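Thursday, May, bench notes - Gonzalo Figueroa

Back on cloth after all that time on cups. The bed station is the one with the green sheet and the mask carton against the wall, and I had the hand-held grippers for the first half of the shift.
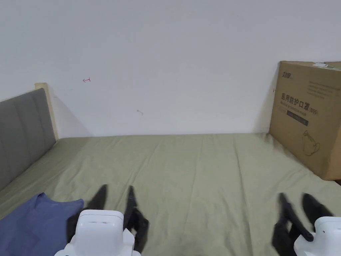
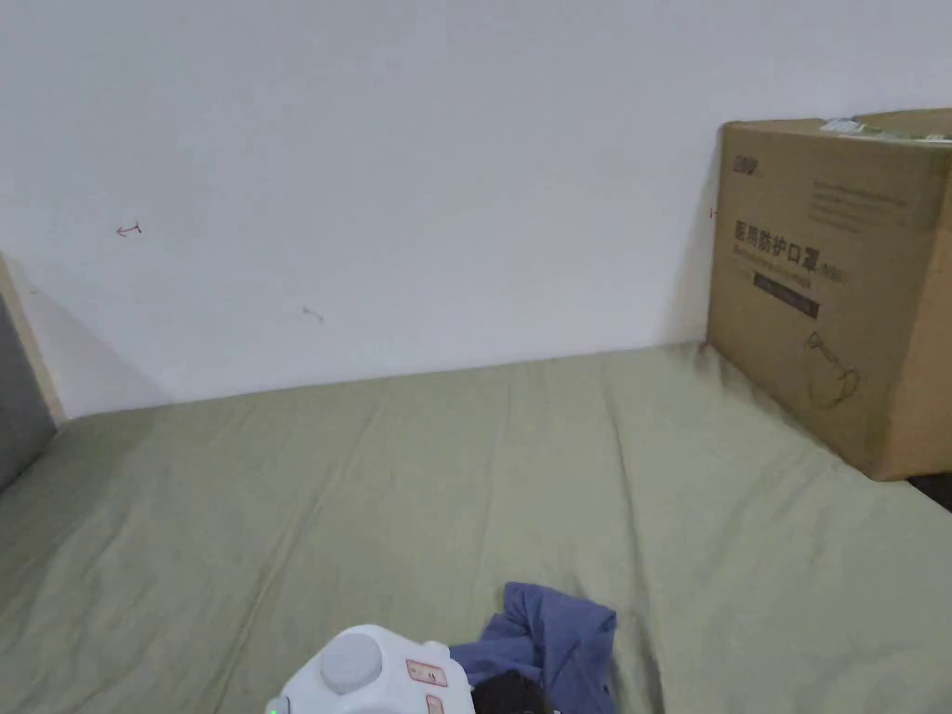 Photos: G. Figueroa / Drura bench log

So, numbers first. Target for the month is 3000 usable takes, and my sheet says 223 for the cloth set. Tadeusz Domański is on 286 and he's been very nice about it (he brought it up twice before lunch!).

What I really wanted to write down is how the job has changed. Before Drodine came in we folded returns by hand, 200 pieces a shift, and you could talk the whole time with your brain half off. Now I fold one shirt slowly, with two fingers per hand, and I have to think about where each pinch goes - my wrists are fine but my head is done by three. Tadeusz says he likes it better. I go back and forth. I do miss the chatting, and the new folks never learn to fold with their own hands, which bugs me more than I expected.

Asked for shorter blocks on cloth, with sorting in between. Vallo shift already does it that way and they seem less fried.

To do: new takes sheet, ask Tadeusz how he starts on sleeves, wrist rest for bench two.

Drura workshop notes - questions to Gonzalo or Tadeusz - © Drura - Back to top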